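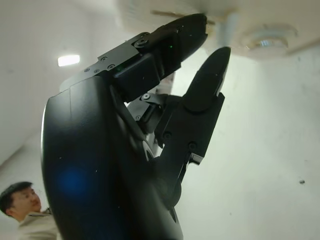 Maurya support wrote: Thanks for the report. We've loaded the Derkadstead matchday show on our side and the clips do come up with headlines from older episodes. Could you tell us when it started, and whether the audio matches the headline or the video?

Ticket status: open
Product: Maurya clip feed
Site: Derkadstead fan pages, American football section

Reply from site editor, 9.40 am
Wow, that was quick, thank you! The audio always matches the video, so it's only the headlines that have wandered off. It started after the Nadlow game, when we put up 24 clips in one go (a brilliant game, and the studio argument over that last fourth down is the best thing we've ever run – do watch it if you can find it under the wrong title). Right now you click on "Is the Weltau defence finished?" and get a lovely long chat about kickers.

Things I've tried:
Cleared the page cache. No change.
Opened the page in a private window, then on my phone. Same wrong headlines on both.
Took one clip down and put it back. It came back with the right headline, and the clip below it picked up the wrong one!
Turned off the "related talk" box. No change, so I turned it back on.

Some of the short descriptions stop halfway through a sentence too. "The panel react to the news that the" and then nothing. I don't know if it's the same fault.

Maurya support, 10.25 am
Very helpful, especially the part about putting a clip back. The headline list and the video list are stored separately and matched by position. Clip 79 in your archive has a video but an empty headline, so everything newer has slipped by one place. Please leave the other clips where they are for now.

The short descriptions are a separate matter. Your template cuts them at a fixed length. You can change it under Feed, then Text.

Site editor, 10.50 am
Found it! Clip 79 is the Weltau pre-season preview. I typed in a headline, saved, and the first page of the feed came right straight away – the kickers are back with the kickers. The second page is still one out. I've set the description length to 900 and those now read properly.

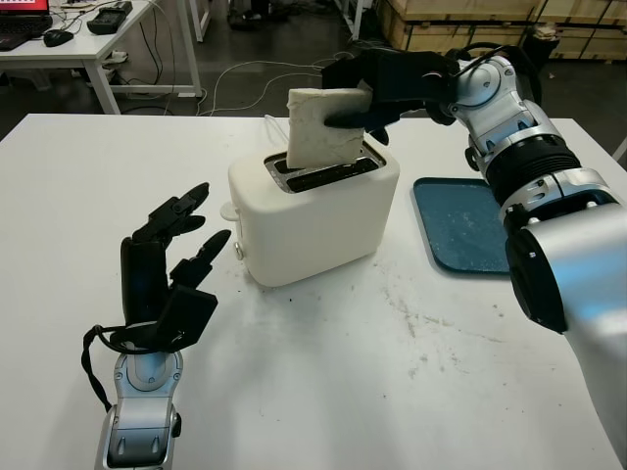
Do I need to rebuild the whole archive to fix the second page?

Only the feed index needs rebuilding, and we can run that from our end without touching your videos.

Maurya support, 11.35 am
Index rebuilt. It went through all 1,802 clips and found no other empty headlines. Please check the second page and the Nadlow game clips.

Site editor, 11.50 am
Checked both and they're spot on. The fourth down argument has its own title again and people are already commenting under it, which makes me very happy! One small request: could the upload form refuse to save a clip with no headline?

Maurya support, 12.10 pm
Passed on as a feature request. Closing the ticket; reply within the thread if the headlines slip again.

Ticket status: closed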